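The left gripper quit on us again in March, 2 hours into the fridge task. The fingers closed halfway and stayed there.

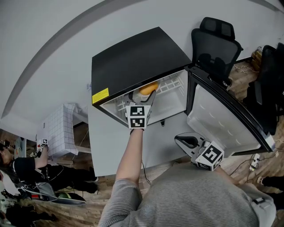 I blamed the firmware first and lost a morning to it. Genowefa found the real fault, a cracked solder joint where the cable enters the housing. Reaching into a mini fridge bends the black wire running down from the left cube, and we had done 400 reaches -- no strain relief. I've ordered clips from Hendance.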